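Hilo: brazo casero contra la ropa tirada del salón
Por Lowri James · agosto

1/ Sigo con el brazo. Hoy toca sofá. Pantalón corto rojo, hecho un gurruño, pinza cerrada en la cintura. Cámara de la muñeca:
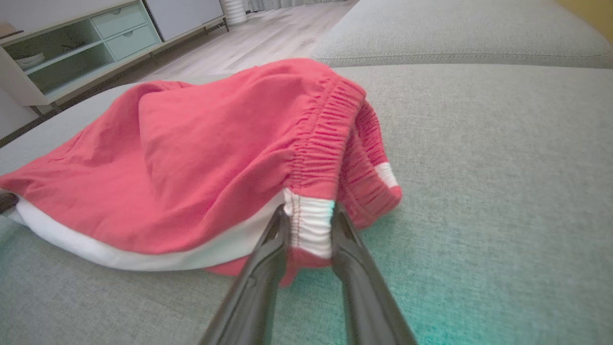 2/ POR QUÉ LA CINTURA
Goma = fruncido = textura. Los dedos agarran mejor ahí que en la tela lisa. Llevaba semanas yendo al centro del montón y se me escurría todo. Ahora busco pliegues apretados y voy a por ellos.

3/ Lo malo: con la goma no sabes cuántas capas coges. A veces una, a veces dos y el forro. Para levantar da igual, para doblar es un desastre.

4/ Dedos. Negros, impresos en casa, tercera versión. Los primeros eran demasiado gordos de punta y empujaban la tela en vez de pellizcarla. Estos van afilados. 7 horas de impresora la pareja, y eso sin que se despegue la primera capa (se despegó)

5/ Controlador: una placa Gunach de segunda mano. Va bien. El manual es horroroso, media página para el bus serie y la tabla de registros está mal, el 12 y el 13 cambiados. Perdí una tarde entera con eso

6/ Software: lo he llamado Carkar, no preguntéis. Python, un bucle feo, todo en un fichero. Lo limpio y lo subo. Algún dia

7/ Límite de fuerza en la pinza al 60 %. Por encima deja marca en el algodón, por debajo se suelta en cuanto el brazo acelera. Con vaqueros habrá que subir, aún no he probado

8/ Datos: unas 3.000 imágenes de muñeca etiquetadas a mano, yo sola, por las noches, con la radio puesta. Solo marco dos cosas, "cintura" y "borde". Mangas todavía no

9/ Problema gordo de la tela del sofá: gris moteado y trama fina. El detector viejo veía "arrugas" en el propio asiento y mandaba la pinza contra el cojín. Lo arreglé metiendo fotos del sofá vacío en el entrenamiento. Chapuza pero tira

10/ Otra cosa, los ribetes blancos. El borde blanco sobre rojo lo pilla perfecto, demasiado perfecto, a veces se va derecho a él y pasa de la cintura. He bajado el peso del color. Mejor, no del todo

11/ Pendiente:
- cable de la muñeca mas largo, el actual tira al girar
- goma en las yemas
- calcetines (miedo)
- botón de parada que no esté DETRÁS del brazo

12/ En el taller compartido me dejan el torno el rato de después de comer, a ver si saco la base nueva en aluminio. La de ahora cabecea. Sigo cuando la tenga

Comentarios (4)

rizvi_taller: lo de la base que cabecea me pasó igual, ponle peso abajo antes de mecanizar nada

Marta G.: yo quiero uno para el cuarto de mis hijos. ¿dobla o solo recoge?

Lowri James: de momento recoge y con suerte. doblar ya veremos

pacoimprime: qué material los dedos? PETG??

Usamos cookies propias y de terceros para mejorar tu experiencia. Aceptar · Configurar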